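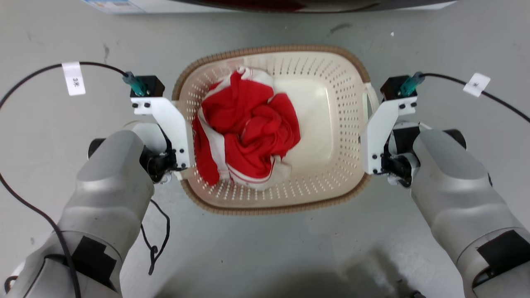 Re: Losing half my ticks between the freezer and the tube

Hi Vittoria, hi all,

Sorry for the slow reply, I've been away in the hills dragging a blanket through bracken and only got my mail back last night.

On 20 August 2021, Vittoria Fiore wrote:

> Has anyone had decent DNA out of nymphs stored in 70% ethanol?
> We have over 500 from the Lenine site, collected last November, and
> so far the yields are dreadful. I've tried crushing them with a
> pestle and I've tried cutting them in half with a scalpel. The halved
> ones are a bit better but I keep pinging bits across the bench.
> Also, is it worth testing them singly or should I pool?

Right, ethanol first. 70% is fine if you want to look at the mouthparts later, but it's not great for DNA if they've sat in it for months. We had the same trouble with the Grisik collection and moved everything over to absolute, which at least stopped it getting worse. Do let them dry off properly on a bit of filter paper before you start, I used to rush this and I'm sure the leftover ethanol was spoiling the digest.

For breaking them up, try beads! We put one steel bead in with each nymph, freeze the tube, shake it hard for two minutes and then spin it down before opening. No more flying legs. Then lysis buffer and proteinase K overnight at 56 degrees (I know the kit says three hours, ignore it) and elute in a small volume, 50 microlitres at the very most. I warm the elution buffer too, though Mancuso in our lab swears that makes no difference and he may well be right.

Singly or pooled depends what you're after. If you only want to know whether Borrelia is there at all, pools of five will save you a lot of money. If you want a prevalence figure you can compare with other sites, I'd go singly, painful as it is. We did 307 from Daso one at a time and I was heartily sick of it, but I was glad later when we wanted to go back and look for Babesia in the same extracts. With pools we'd have been stuck guessing which tick had what.

One more thing, do you run a tick gene alongside as a control? We use a bit of 16S. Without it you can't tell a clean tick from a failed extraction, and with yields like yours I'd worry about that before anything else.

Happy to send our protocol, it's two pages and one of them is mostly coffee. What volume are you eluting in at the moment?

All the best,
Jo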